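June
By a visitor from the Drikley plant

We left early and still got to Sirimau with the coffee nearly gone, but they had kept the doors open for us and somebody found two more chairs, so I was well disposed to the place before I had seen a single machine. Sirimau sorts and packs small plastic goods for other companies, up to 4000 pieces on a busy shift, and until last spring every one of them was picked out of a bin by hand.

I should say that I did that kind of work myself for 5 years, long ago, and my right wrist still lets me know when it rains. So I went straight past the slides and the sandwiches (good ones, mind you!) and stood by the packing benches for most of the morning. The robots there run on a system they call Tarawneh, and the people who used to pick now look after the cells, check what comes out and sort the odd items that don't belong anywhere. One woman told me she missed the chatter of the old line, when everybody stood shoulder to shoulder. Another said she goes home and can still open a jar, and she wouldn't trade back for anything. I believed them both.

Pay was the question our group kept circling, and to their credit they answered it. Cell operators got a raise after their training, and the night shift was cut down, which some liked and some very much did not. The Cilatano building across the yard is next, with 800 square feet cleared for it already.

What I kept watching, though, was the grip, which is where my own wrist used to give out. A smooth round thing wants to turn in your hand, and you squeeze harder than you need to, all day long. The gripper had hold of an orange cylinder by its lower end, with the raised lettering running sideways along its length, and I caught myself tightening my own fingers as I looked. I asked one of the operators whether she ever did the same, and she laughed and said only in her first week.
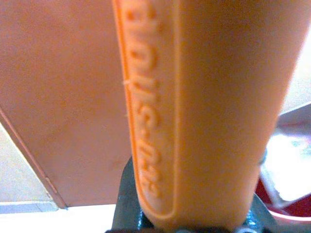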